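Community help > Work and jobs > Cleaning, housekeeping, caretaking

# Housekeeping job is turning into screen work for robots, can they just change it, and is anyone else's eyes going?

**linenroom_b**
posted November 2021

Sorry if long, on my break. I do housekeeping for Kasitz, serviced flats. Been on the trolleys for years. In October they brought in Schwaiger machines for the corridors and a few of the empty flats, and now six of us have been put on what they call room checking. Which is sitting at a desk. You get a flat on the screen, computer made one, and you go through it and say what a housekeeper would do. What goes back where, what you'd leave alone because it's the guest's, what's rubbish. The program's called Kurnura. The answers go off somewhere and the machines are meant to get better at it.

First one I was given was the living area.
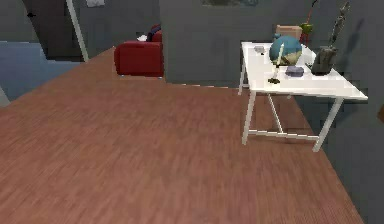

So I asked the lad who set us up, do I write what I'd do or what the card says? Because the card says surfaces clear. But I wouldn't clear a guest's candle off into a drawer, I'd leave it, maybe straighten it. And anything small and grey that I can't make out I'd pick up and look at. Can't pick it up on a screen. He said "just go with your instinct". My instinct is to pick it up!!

Anyway what I want to know:

- Can they move me to this without a new contract? Mine says housekeeping assistant and duties "as reasonably required"
- Is there a right way to do it so I'm not there till gone 3 with a headache
- Are we basicaly training up our own replacements. Supervisor says no. Supervisor says a lot of things

Bathroom ones are worse for me. I've done so many real bathrooms I could do them asleep, but on there you can't move your head round the side of anything. Things sat along the back of the toilet, I know loo roll when I see it, the rest I'm guessing. There's a red and grey thing I put down as "guest item, leave" and the girl next to me put "unknown". Both got accepted. So what's the point of that.
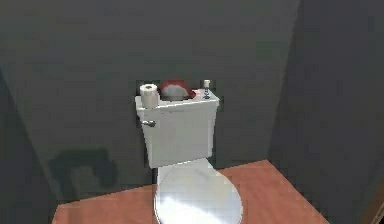 **Replies (oldest first)**

---

**mopandgo**

they can do what they like if it says reasonably required. we had it with the scrubber dryers, went from mopping to following a machine about with a wet floor sign. same money. hated it for a month and now my back doesnt hurt so make of that what you will

get your eyes tested, employer has to pay if you're on a screen as a main part of the job. ask for it in writing

---

**third_floor_back**

First answer is half right. "As reasonably required" doesn't stretch to anything they fancy. A few hours helping out, probably yes. Your whole week changed from physical work to a desk, that's a different job in most people's books, and you should at least get a conversation and something on paper. Ring the ACAS helpline, it's free, have your contract in front of you. If you've got a union rep talk to them first.

Eye test bit is right as far as I know, if you're on the screen for a good chunk every day.

I'm also Kasitz, other site, Zovumlow building. Been on Kurnura longer than you by the sound of it. We get the same practice flat. What works for me, in the order I do it:

1. Read the task line before you look at the room. Sounds daft. If you look first you start tidying in your head and then you find out they only wanted to know about the floor.

2. Write what you would do. Leave the card out of it. We had this out with our supervisor and got a straight answer in the end, the card is for inspections, the checking is meant to be what a person with experience does. Ask yours to confirm it, in an email, so it doesn't come back on you.

3. Use "unknown". Use it all you like. Your mate was right about the red and grey one, and you weren't wrong exactly, but if you put "guest item" then something down the line thinks you recognised it. There's a notes box under it. I write "would pick up and check". I've written that so many times I've got it saved to paste.

4. Doors. Say what you'd do with the door, every time. Nearly everyone skips it. In a real flat you'd never think about it, you've got your hip against it and a bucket in each hand. The machines do have to think about it. How far it's open, is there room to get past, is there anything on the floor the other side you'd not see till you were in. That red thing down by the wall, I took it for a little heater and put "check if on before going near, don't put anything over it". Somebody on our shift put toolbox. Could be. Point is say it's there.

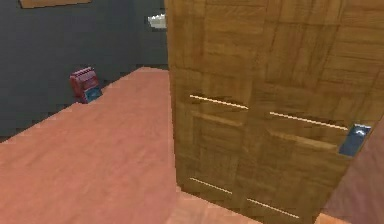

5. Stop every hour. Get up properly. We got a rule agreed, two hours max at the desk and then you're back on the floor doing rooms, and it's made more difference than anything else. It also means you stay in practice. The ones who went full time on it started going vague, you could tell from their notes, they were putting what they thought the computer wanted.

6. Keep your own tally. Date, how many rooms, anything odd. I don't trust their count. I'm on 1251 rooms by mine, and theirs was short, and it mattered when they tried to say we were slow.

On the replacement question. Don't know. I'll tell you what's happened here, that's all I can do. Corridors and the lobby are the Schwaigers now, every night. Two people who did nights moved to days. One of them was glad and one of them lost the night rate and is still angry, and I would be. Nobody's been let go so far but when someone left in the summer they weren't replaced, so you can call that what you want. Bedrooms and bathrooms are still us. The machine will bring the linen up to the door and that is a help, I won't pretend otherwise, those cages weigh a ton.

What's changed more is who you talk to. Used to be two of you in a flat, one on beds, one on wet rooms, having a natter. Now it's one person and a machine outside and then a desk with headphones people. I'd raise that with them as well. It gets left off the list because it isn't pay.

And ask for a title change if you're doing this more than a bit. We asked for "room specialist" and a higher rate. Got the title. Still arguing about the rate.

---

**linenroom_b**

Thank you both, esp third floor. Didn't know Zovumlow was doing it too, they told us we were the first!

Have emailed about the card. Have asked for eye test. Supervisor said "what for" so I've asked agian in writing.

Tried your order today with the notes box and it does go quicker. Took your advice on unknown. Only one I got stuck on was the bedroom, because I don't know what you're supposed to do first with it. In real life I strip as I go. But you can't strip that with a box sat on the cover and someone's bag on there, and then the brown blanket thing is half down the side nearly on the floor. I put: box and bag off first, onto somewhere clean, keep them together because they might be together. Then brown one up off the floor side before you trip on it. Then yellow. Pillows last. Did I want to say check the pillows for phones and jewellery, yes I did, and I put it in the notes. Whether a machine can feel about under a pillow is somebody else's department.

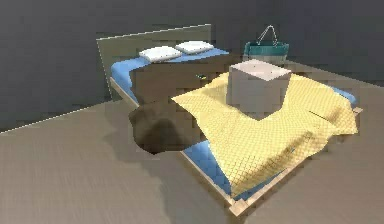
*Bedroom, yellow cover still on, box and bag to come off first*

Would you do brown before yellow or the other way? Girl next to me says yellow first and bundle the lot. I said you'd have the box over.

---

**third_floor_back**

Brown first. Bundling is how we lost a guest's earring and had the whole linen cage out on the car park.

I'd put the bag down as "don't open" as well, spell it out. You know that and I know that. Write it anyway.

Push for the two hours thing, take it in as a group if you can, all six of you. They listened to us when it was the whole shift. And let me know what they say about the rate because if your site gets it then ours has got something to point at.

---

**mopandgo**

yellow first. quicker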